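Automation in Practice
Week 5 handout: notes on the Hullico open day, Irnusstead site
5 March 2024

Read these before the discussion section. They follow the order of the visit, and they are my notes, so argue with them. The company's own flyer is in the course folder and tells a happier story.

1. What we were told

Hullico is selling a two-arm tabletop system under the name Dosow. The opening talk ran 40 minutes and used the word "general" a great deal. The claim was a 96 percent success rate on household sorting and stacking. The slide did not say how many attempts that covered, what counted as a success, or whether a person stepped in along the way. A student asked about the number of attempts and was told it would be in a white paper. I wrote to them in February asking for the same paper and have not seen it.

Write down the three missing items. You will need them for every percentage you meet in this course.

2. What was on the table

The demonstration was cups and toy fruit. Look at how much has been made easy before either arm does anything. The cups are all the same, upright and open side up. The fruit is spread out with space to reach in. The cardboard gives a plain surface, the wall behind is plain white, and nothing on the table is made of glass.

None of this is cheating. Every lab starts with an easy table. But a sales talk about kitchens should be followed by something like a kitchen, and ours had a mixed pile of dishes in it only on the slides.

Paper cups are a fair test of one thing, grip force, and I would have liked to hear more about that. A two-finger gripper can crush a cup or knock it over, and the harder case is two arms working close to the same cup. Who yields? The presenter said the software "handles it."
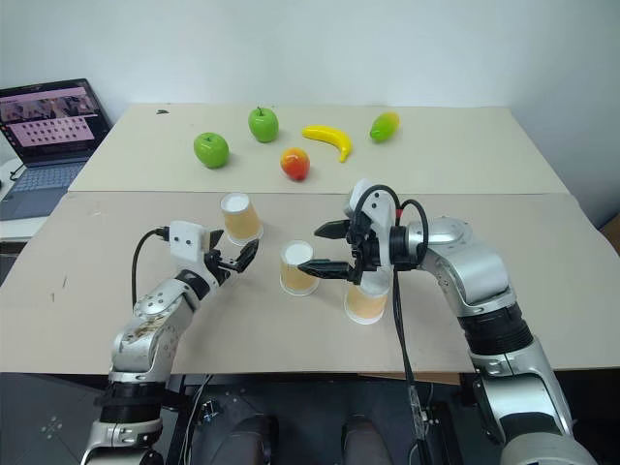 3. Questions to bring to section

- Who set the table back up between runs, and does that time count in the speed figure? Hullico quoted up to 30 items an hour.
- What happens with a cup lying on its side? We asked for this and were told there was no time.
- Was the system running on its own, or was a person steering it from somewhere else? "Assisted autonomy" was the phrase used. Find out what it means before you repeat it.
- What would a person with two hands need to do the same job, and for how long?

4. Compare with the Nugroho reading

The Nugroho case reports its failures in a table, one row for each kind - dropped, missed, wrong object, stopped by the operator. Its headline rate is lower than Hullico's and I trust it more. Fill in the same table for Dosow as far as the visit allows. Leave blanks blank.

Due at the start of section, 2 pages at most. Do not attach the flyer.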